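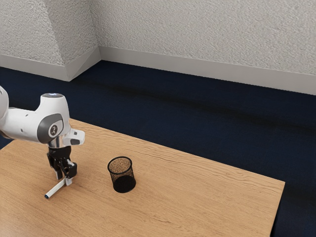 Chapter 9
Writing Rules for a Shared Robot Cell

9.1 What this chapter covers

The earlier chapters dealt with how an arm moves and how its gripper is chosen. From here on we deal with the rules people follow when they set up a task, test it and hand it over to somebody else. Some of these rules come from published safety standards, which your workplace must have to hand in their current form. Others are house rules. A house rule has no legal force of its own, but it often settles questions that a standard leaves open, such as who may change a gripper setting or how a task is to be named.

By the end of the chapter you should be able to:

write a task sheet for a simple pick-and-place job
say what must match between a simulated cell and the real one
set a pass mark before a trial begins
keep a change record that another person can follow

You will need the glossary at the back of the book and the blank task sheet in Appendix C.

9.2 The task sheet

A task sheet is a short document, two pages at most, that says what the robot is to do and under what conditions. The running case in this chapter is the Ladefoged bench, a teaching cell used at the Gundik training centre. Its first task is to place a marker pen in a mesh pen holder on a table. The job is small, but the sheet has the same headings as one for a packing line.

Start state. Say where each object is and how it lies. "Pen on table" will not do. The sheet must say whether the pen is already in the gripper, which way the tip points and whether the holder is empty.

End state. Say what counts as finished. For the Ladefoged task, the pen must stand in the holder, the gripper must be open and clear of the rim, and the holder must still be upright.

Limits. Give the highest speed and force allowed, and the area the arm may not enter. Limits are copied from the risk assessment. They are never worked out afresh on the task sheet.

Stop conditions. List what ends a run early. A dropped pen ends a run. So does a holder that tips over, even if the pen is inside it.

9.3 Simulation first

Most sites now ask for a task to be run in simulation before it goes on the real arm. This is good practice, but a simulated result only tells you about the cell that was modelled. If the table in the model is lower than the real one, a gripper that clears the surface on screen may strike it on the bench.

The Ekoner house rules, which we use throughout Part Three, ask for 1000 simulated runs with the start positions varied within the stated limits. The pass mark is written down before the first run. Changing it afterwards means starting the count again — there are no exceptions, including for runs lost to a software fault.

Before moving to the real cell, check these items against the model and sign for each:

height and edges of the table
size and position of the holder
length and thickness of the pen
gripper type, finger shape and opening width
tool centre point
speed and force limits

A simulation does not replace the risk assessment. The two documents are kept together, and a change to one means that the other must be read again.

9.4 The change record

Each change gets one line: what was changed, who changed it, and which runs were made before and after. The entry below is from a Skistex controller log and is a fair model to follow.

Fri 22 March. Gripper closing force lowered by one step. Runs 1 to 72 made at old setting. Count restarted. Task sheet reissued as version 2.

Note that the old runs stay in the log. They are marked as belonging to version 1 and are not added to the new total.

Section 9.5 takes the task sheet heading by heading, starting with the start state.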